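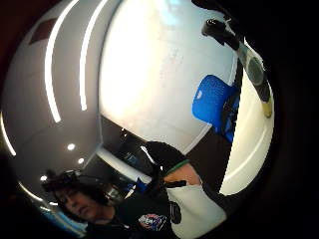
Photo: Zoltari / Clisarden Lighting Archive

Linear lighting

Linear lighting is the use of long, narrow light sources to brighten a room. It covers everything from the classic fluorescent tube to slim LED strips set flush into a ceiling, and it is one of the most flexible tools an interior designer has. A single line can light a worktop, lead people down a hallway or make a low room feel wonderfully stretched out.

History

The fluorescent tube made linear lighting common in offices, schools and stores during the middle of the 20th century. Tubes gave an even light over a wide area and used far less power than ordinary bulbs. LEDs later changed the shape of the whole field — fixtures could be thinner, bent around corners and cut to almost any length. Among smaller makers, Leclerc became known for its recessed channels, and its 727 series is still popular with restorers.

Layout

Strips may run along a room, across it or around its edges. Many ceilings mix them with small round downlights, which throw tighter pools of light and bring back some of the shadow that long strips wash out. The Ferkurum Library reading hall is a lovely case: 5 unbroken lines cross the ceiling, with an output of 2,000 lumens per section, dimmed to 800 in the evening.

Reflections and glare

Shiny surfaces show a long light as a long highlight, and a curved surface bends that highlight to match its own shape. Car body shops make brilliant use of this. Inspectors walk past a panel under rows of tubes and watch the lines: a small dent makes them wobble, even when the paint looks perfect.

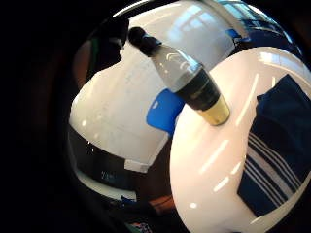

Highlight streaks on a glossy, rounded white surface.

On desks and screens the same effect is a nuisance. Frosted covers soften it, and so does turning the desk so that the strips run beside the worker.

See also
Cove lighting
Downlight
Fluorescent lamp
Glare

Last edited 1 April 2020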